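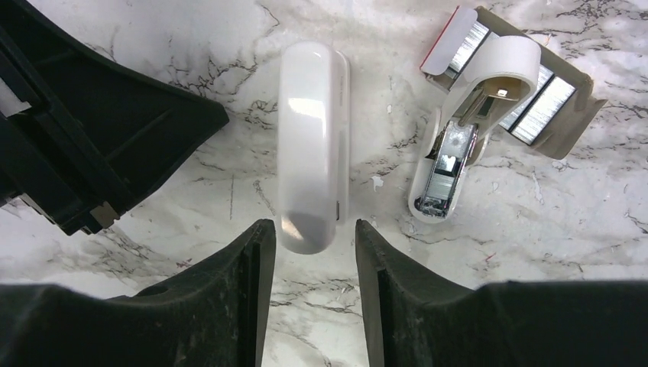

Robot Hands Still Can't Be Trusted With the Stapler

Friday, May 29, 2020

Sututa, the automation company with offices in Jatomport, says its two-fingered robot arm will soon be ready for the small jobs that eat up a working day. Stapler refills are on the list, along with sorting mail, wiping counters and putting lids back on jars. A look at the company's own results suggests that "soon" is doing a lot of work in that sentence.

The stapler job sounds easy. A white plastic stapler sits on a marble countertop with its top cover off and its metal staple channel showing. An open box of staples lies behind and partly beneath it, the staples in strips. A person picks up a strip, drops it in, snaps the cover on and goes back to whatever they were doing.

Sututa's arm tried the full job 62 times in April. It finished 6. In 3 of those, the company concedes, a staff member had first turned the stapler to a better angle. The rest ended in dropped strips, bent strips or a cover that would not go back on. The company put the results in a table near the end of its spring report, well after the pages on market size.

Strips of staples are hard for a machine to handle. They are thin, they snap if squeezed in the wrong spot, and they like to sit flat against each other in the box. Two stiff fingers with squared tips are fine for lifting a mug. Getting one strip out from beside another is a different matter, and a glossy white cover on a pale, veined stone surface is no gift to a camera either.

Kalard, which sells packing equipment to small shops, has been testing the same arm at its Brøndum site. Its notes are kinder. The arm moved boxes from a bench to a cart all day without trouble, and workers there are said to like it. But the boxes were all one size, the bench never moved, and the cart was bolted to the floor. Few kitchens or back offices are run that way.

Sututa says new software will fix most of the misses and that a softer fingertip is being tested. It has not said how long a refill takes when it does go right. It has also not given a price, though it is already taking names for a home version.

Buyers may want to ask for one thing before they sign up: a full run, start to finish, on a stapler the company has not picked out, with no one standing by to straighten it. Kalard has asked for the same test. Sututa says it expects to answer within 6 weeks.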